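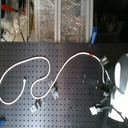
Skuvix canvassing app: one campaign in

I've knocked on doors for council candidates since my twenties, always with a clipboard and a biro on a string. So when Teodoro Samonte's team told us we'd all be using Skuvix this time - he was running for the open seat in Mellar ward - I grumbled a bit and downloaded it anyway.

Setup took 20 minutes, most of it waiting for the invite email (check your junk folder). After that you get a map of your streets with a coloured dot for every address, and you tap a dot to record how the chat went. Strong yes, leaning, no, not home. There's a notes box too, and I used it a lot. "Wants the Mangubat Street crossing fixed, has said so since March" went in there more than once!

What I liked: the walking order. It sends you up the odd side and back down the even side, so you're not zigzagging over the road like a confused magpie. On my biggest day I got through 94 doors, and with paper I'd have been pleased with half that. It also works without reception, a real help behind the Trista shops where my phone gives up completely.

What I didn't: units. A block of flats shows up as a single dot with a long list tucked underneath, and every time you go back to the map it jumps to the top of the list again. Maddening on a rainy evening. It's hard on the battery as well, and by 4 pm I was usually down in the red and hunting for a power point. And the colours for "leaning" and "not home" are far too close together. I marked a whole court wrong in my first week and had to ring the office to sort it out.

Cost is the other thing. The campaign paid $300 for the season, covering up to 300 addresses per volunteer. Fine for a ward, but I'd want to do the sums again for anything at state level.

Teodoro got in, by the way, though I won't credit the app for that. I'd use it again in a ward full of houses. For the flats near the station I'd take my clipboard.

Four stars, and please fix the colours.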